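Washing secondhand plush and play food before resale
Posted 24/09/2022 by Dale Beaudoin

I bought a mixed lot of kids' kitchen stuff for $44 and plan to split it up for the church sale. The hard plastic is easy, dish soap and done. The fabric pieces worry me. Last July I ran a felt set through a warm wash and the stitching puckered on half of it. What do you all do?

Ketchup packet, then the strawberry and plate, then the table with the pots and pans. 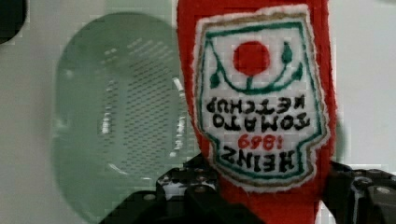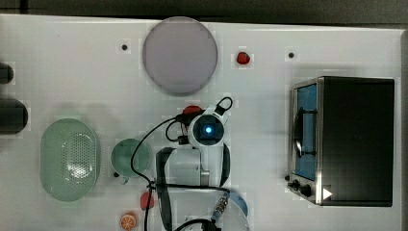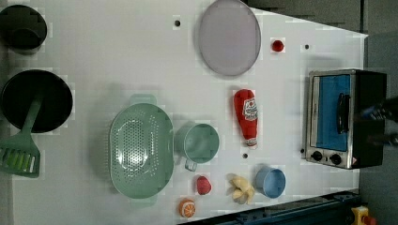 I have over 500 pieces to get through if you count the stuff still in the garage, so hand washing each one is not my first choice.

stellow
Cold, gentle cycle, zipped pillowcase, air dry. I have never lost a patch that way.

Colton Fortin
Disagree. Embroidered patches can shrink at a different rate from the fabric behind them, even cold. Spot clean with a damp rag and leave it.

stellow
Spot cleaning doesn't get the smell out of thrift store plush.

grerau44
Baking soda in a bag overnight, then vacuum. Works on smells. Doesn't do much for stains.

Colton Fortin
That I would go along with. Test any soap on the back first, reds bleed.

Dale Beaudoin
OK. Baking soda for all the fabric, and I'll put 8 of the cheap ones through cold in a pillowcase. Will post how they come out.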